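4.3 Placement rules and what they leave out

Most written guidance on collecting demonstrations with hand-held grippers deals with the operator's hands. The Olanum house rules, which we followed for the first part of this study, give 46 separate instructions on grip, speed and the order of movements. Only 4 of them say anything about the room. We find this balance hard to defend. A rule that fixes wrist speed but lets the operator start a recording facing any wall, window or appliance controls the part of the work that is easiest to write down.

The usual reply is that variety in the surroundings is good for the trained policy, and that strict rules would remove it. Varma and Sundaram made this case for the Cillach recordings. We accept that variety may help. We do not accept that leaving a matter out of the rules produces variety. Operators have habits, and in our sessions they tended to begin near the same doorways and turn the same way. Of the 370 recordings we kept, 200 were made under the Olanum rules and the rest under our own draft, which asks for a starting position to be written down beforehand. The draft is longer and operators disliked it.

A second weakness concerns fixed equipment. The Thevar checklist tells operators to "clear the work area of hazards", a phrase that means little in a working office. Dispensers, door frames and glass panels cannot be cleared. A rule should say how near to them the tool may come and which way it may be tilted while passing – the checklist gives neither. Figure 6 is taken from the gripper camera beside a water dispenser, with the back panel and its vents towards the tool and a small warning label on the panel.
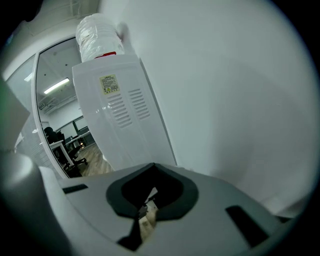 Figure 6. Gripper camera view behind a water dispenser, next to a doorway into an office.

Under the Thevar wording, two reviewers could reach opposite verdicts on such a position, and each could quote the same sentence in support. We would not call that a standard. The Akari guidance is better in one respect, as it asks for a stated minimum distance from powered appliances, but it offers no test behind the figure it gives and no method for checking it afterwards from a single wide-angle view. Until someone supplies both, we treat the distance as advice and record departures from it without discarding the data.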